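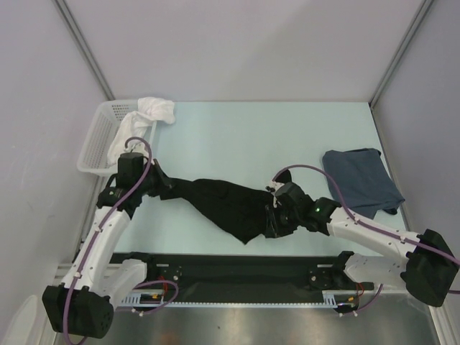

Ticket 277: black cloth won't fold square
Opened by: Kazimiera Kubiak
Assigned to: Ross Forsyth
Status: open, waiting on replacement cloth

Kazimiera, 10 April 2018
Hi Ross! So I'm back with the black cloth again, sorry. You can see above the shape it makes when it's pulled out sideways over the table. One end is all gathered up into a narrow bit, then it gets wider going right, and the bottom edge runs off at a slant to a point near the front. I get pretty much the same shape when I do it by hand at home, and then of course the fold comes out like a paper airplane. I bought it from Pundness as a plain rectangle. Is it me or is it the cloth?

Ross
Hey! Thanks, that helps. My first guess is that you've got it by a corner on one side and somewhere in the middle of an edge on the other. Any cloth will give you a slanted bottom edge if you do that. Could you try this for me:

1. Lay it flat on the table and smooth it from the middle out with your palms.
2. Find two corners on the same long side. Run your thumb down the hem to get from one to the other, don't just grab.
3. Lift both corners together and let it hang a second before you fold.

And tell me how you've been washing it – I have a hunch.

Kazimiera
OK, tried it twice. Better! The top edge is straight now. But when I bring the halves together one side sticks out past the other by a good thumb's width, and always the same side. Washing: warm, then the dryer, full heat, with the towels. (Don't yell.)

Ross
Not yelling, but yeah, that was my hunch. Can you measure the two long sides flat, no stretching?

Kazimiera
Got the tape out. One long side is 86 cm and the other is a little under that, it keeps wobbling on me. The label says 70 x 86, so I guess one side has shrunk? The hem on the short one looks puckered too.

Ross
That'll be the hem thread pulling up in the dryer. You can usually coax some of it back. Dampen just that hem, pin it out to the full length on a towel, and leave it overnight. Iron on low from the back, pressing straight down – if you slide the iron you'll drag it crooked again.

Kazimiera
Done, and it's closer but not all the way there. The corners nearly meet. I can live with it for the side table but it was meant for the good shelf, and on black you see every little wobble against the wall!

Ross
Fair enough. I've asked Danuta Gajewski to put a new one aside for you, same size. Line dry it, please. I'll leave this open until you've had it through the wash 2 times and told me how it folds.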